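kandivico-kitchen / README

Print this page | E-mail this page | 4 shares | 0 comments

Planner + grasp code for the kitchen counter, Annan branch. Updated 15 Oct 2026. Docs are rough, sorry.

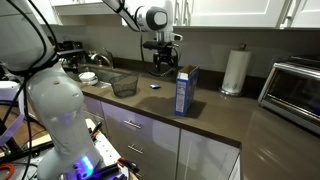
Needs the Mondska driver, July build or later. Older ones drop joint states and the planner just sits there.

- set plan_timeout to 2000 (ms)
- depth clip left at defualt 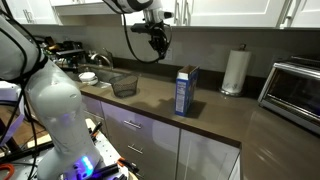

## Perception

Box detector runs first, basket second. Open flaps still throw the top-face fit. With the fingers right next to the box, as here, mask the gripper before fitting or you get one big blob.

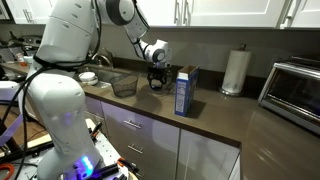
Collision margin is 80 mm for approach, 3 mm once closing. Don't swap them. Column and links go in the self-collision model, cables don't, so the loops hanging off the arm are invisible to the planner. Keep speeds down near the base.

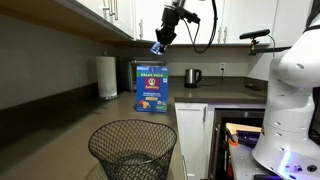 Held objects get attached to the gripper link after close. Small see-through stuff like the blue piece in the fingertips gives patchy depth, use the colour mask insted. Basket rim is a plain ring in the model. Logs go to Hultureck sync.

Print | E-mail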